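Progress report to the Ekström fund, February
Kitdale breakfast room, prepared by the Hurner project office 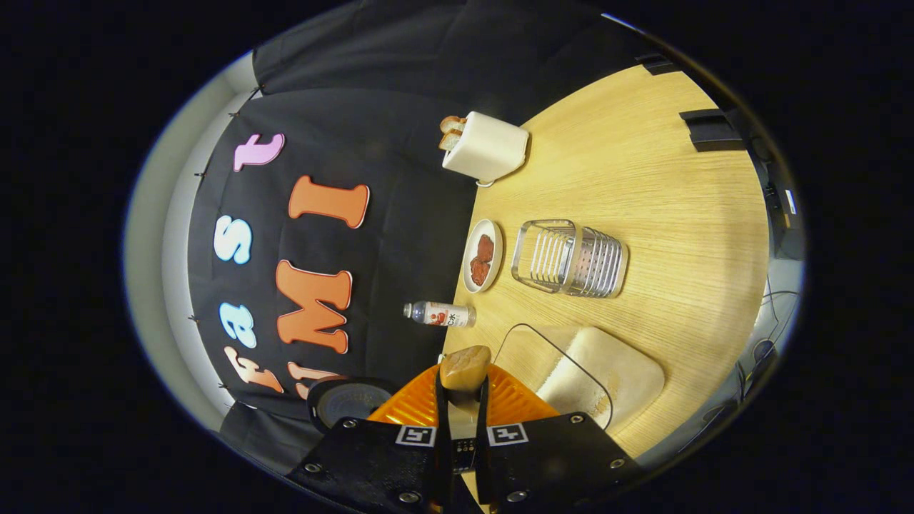
1. Work done in this period

The breakfast table is now set up in its place. It is a wooden table in a light oak color, with a black cloth hanging beside it. The felt letters are fixed on the cloth, and we kept the pastel colors from our plan. The toaster, the wire toast rack and the small round plates were bought from Stostura, and the bread rolls are delivered every morning before 7.

We have served 62 breakfasts since the opening. Our goal for the full period is 90, so we expect to reach it in time.

2. Money

Of the equipment budget, 20 percent is not yet spent. We ask for your permission to use this part for more cups and for a second toaster. With one toaster the guests wait too long when the room is full.

3. Difficulties

The delivery of chairs was late and four of them are still missing. The supplier has promised them for the next month. Until then we borrow chairs from the meeting room upstairs.

4. Next steps

Order the cups after your answer. Print the breakfast times for the door. Send you the list of receipts together with the next report.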